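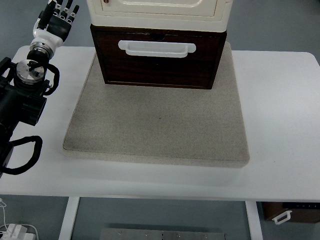
Grants > Reports from our partners > Kaltwood Open Workshop > Spring update

Progress report to the Zanetti Fund, covering the months up to the end of March

18 shares | 6 comments

Dear all at the Fund,

I promised in my last letter that the next one would be shorter, and I'm afraid I am already breaking that promise, as there is a good deal to tell you and most of it concerns our open afternoon, which I know several of you had hoped to get to. We missed you! The kettle was on and there was cake (lemon, and then when the lemon ran out, a rather dense ginger one that I made myself).

First the plain facts. We opened the doors at one o'clock and closed them at half past five, a little later than advertised as people were still talking. By the sign-in book we had 89 visitors, against 54 at the autumn event, and I should say that the book only catches those who pass the front desk, so the families who came in from the garden side are missing from it. A good many were from the streets just round us, and there was a group from the sheltered flats at Dreleo Court who came on the minibus and stayed right to the end.

The afternoon was built around the drawer work, which is the part of the project your grant pays for. You may remember from the application that we chose drawers on purpose. Everybody has them, everybody has one that sticks, and for people with sore hands or poor grip they are a daily nuisance well before anyone thinks of them as a difficulty. We wanted a task that a visitor could understand in a moment and then have an opinion about, and goodness, they did have opinions.

We ran the demonstration on the hour, four times in all, with a short talk first and then the arm at its table, and questions after that for as long as people liked. Between sessions the team reset things and visitors could come up and look at the hand while it was parked. I had worried that four would be too many for the team, and by the last one their voices were certainly going, but the later talks were the better ones. The first was pitched too high. Cinzia Bassi, who leads the arm work, noticed the faces in the second row and quietly dropped two pages of her notes before the two o'clock session, and after that it went along very nicely.
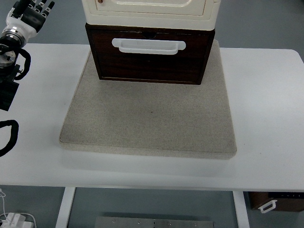 The wide handles were a subject all by themselves. One lady from Dreleo Court told us that she had changed every knob in her kitchen for a handle she could get all her fingers behind, and that it had done more for her than anything the clinic gave her. Cinzia was delighted, as that is very much how she explains the choice to engineers: what is kind to a stiff hand tends to be kind to a machine's hand too. We have asked the lady whether she would come back and talk to us properly, and she has said yes, provided somebody drives her.

The questions from the children were mostly about strength (could it crush a tin, could it pick up a dog) and the questions from their parents were mostly about price. We answered the second sort as fairly as we could. Nothing we have now is something a household could buy, and I would sooner people went home knowing that than hoping for one by Christmas. A retired joiner spent a long time with us on how drawers bind when they are pulled off centre, and he drew it all out on the back of a programme. Cinzia has pinned the drawing up over her desk and has changed the order of the next tests on the strength of it.

Now, the less cheerful part, which you are entitled to. The three o'clock session started late. The control computer wanted restarting, and then wanted restarting again, and we filled the gap with questions and rather a lot of my talking. People were very patient. The people at the back also told us they couldn't see the tabletop well, and they were right; our room is long and flat and those chairs are low. For the next one we shall put the back row on the staging from the hall, which Vaston have kindly offered to bring over in their van at no charge.

The comment cards were a mixed success too. Those we got back were thoughtful and full, but we put them out at the door with one pen between them, and by four the pen had gone. I take the blame for the pen.

As to the work itself, the team has now logged 3826 attempts at the drawer task since the grant began. Our target for this point was 3000, so we are comfortably ahead, and this in spite of the fortnight we lost in the winter when the heating failed. I would ask you to read that figure for what it is, a count of attempts, good and bad together. Cinzia is working through the records now and would like to give you the breakdown in the summer report, once she has been through the bad ones by hand. She is particularly interested in the attempts where the fingers reach the handle and then slip, and she thinks there is a whole chapter in those.

On money, we are within budget on staff time and on room hire. We have spent a little over on small parts, mostly cables and fixings, and a little under on travel, and if you are content we would like to move the one across to cover the other. I have put the form in with the usual papers. The open afternoon cost very little beyond the minibus, the printing and the cake.

Looking ahead, we would like to hold a second afternoon in the early autumn, with two changes. We would run three demonstrations in place of four, with a proper break in the middle so that the team can sit down and eat something. And we would give over the last hour to a smaller group, by invitation, made up of people who find drawers and cupboards hard to manage at home. Several left us their telephone numbers without being asked, and it would be a pity to waste that goodwill.

There is one decision I need from you before then. The hire agreement on the room runs out at the end of August, and the landlord would like to know by June whether we mean to stay. I should very much like to stay, for the garden door if nothing else, but it depends on the second year of the grant and I don't want to sign anything until I have heard from you.

With our warmest thanks, as ever, and please do come in September. I will make the lemon one again.

The Project Office
Kaltwood Open Workshop

Related
Kaltwood Open Workshop: winter update
Kaltwood Open Workshop: how we chose our first task
Notes for partners on moving money between budget lines
Dates for summer reports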